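Visit to the Surdu open day, Gomstead
Travel notes by Ibsa Ayele

The Surdu workshop makes wooden blocks, stacking sets and sorting trays for nursery schools, and once a year, in May, it lets the public in. I had wanted to see it for a while because my sister teaches four-year-olds and has strong opinions on blocks. The bus from Anmont takes longer than the timetable says. I got off at the stop by the feed store and walked the last stretch along the mill road, arriving a little after 10 a.m.

Entry is free but you have to sign in at the gate and pick up a paper badge. I was number 317. The parking lot was full by then and cars were lined up on the grass on both sides of the road.

The tour starts in the timber store. It is a long shed with a concrete floor, and the boards are stacked on spacers so the air can get between them. Our guide was Viorica Nedelcu, who has run the cutting room for years and kept a good pace. She told us most of the wood is beech, with some maple when the price is right. Boards stay in the shed until the moisture reading comes down to where she wants it. A boy in our group asked if he could hold the meter and she let him.

The cutting room was quiet for the open day, apart from one saw that was switched on every half hour. Square strips go in at one end and cubes come out at the other, into a bin. The corners at this stage are sharp enough to be unpleasant. After that the cubes go into a tumbling drum for 83 minutes, which takes the edges down. Two trays were set out side by side, before and after, and you could pick them up and compare. I liked this part best. The tumbled ones have a soft feel and almost no shine.

Color is next. Surdu uses a water-based stain, and the dipping is done in wire baskets over steel tanks. The room smells faintly of vinegar. The cubes dry on racks, and there are 105 racks in the drying room when it is full. It was not full when we saw it. Viorica said the yellow is the hardest color to keep even, as any dark grain shows through it, and that a lot of the yellow cubes go back for a second dip. The seconds are sold by the bag in the shop.

After the drying room we were let loose in the main hall, where the tables were. There were trays of letters, a bin of half-finished animals with no paint, and a lacing board that several adults had trouble with. The small cubes had a white table to themselves, most of them on a brown mat.

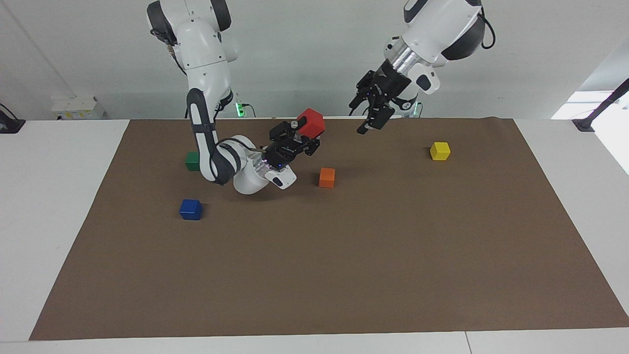

Small cubes in the main hall: red, blue, green, yellow and orange.

The colors are stronger than they look in the catalog. Orange and red are easy to tell apart, which my sister says is a common problem with cheaper sets. The small size is meant for sorting and short towers, and Surdu asks schools to keep it for children over three. There is a larger size as well, called Hetirine, which comes in a canvas bag and costs more than I wanted to pay.

Lunch was in the yard behind the hall. There was bean soup, bread, and a sort of cheese pastry that ran out before I got to the front of the line. Seating was on benches borrowed from the church. It was windy and a lot of paper plates ended up against the fence. Take a jacket if you go.

In the afternoon there was a short talk about the history of the building. It was a flour mill first, then a place that made crates, and it stood empty for a long spell before the workshop moved in. The old hoist is still there on the top floor, and you can go up to see it if you don't mind steep stairs. The view takes in the river and most of Gomstead. The handrail is loose near the top.

The shop is by the exit and takes cards. I bought a bag of seconds and one sorting tray. A board by the counter gave the number of sets sent out last year as 2,295 - more than I would have guessed for a place that size.

The last bus back to Anmont leaves at 4:40 p.m. from the opposite side of the road, and there is no shelter.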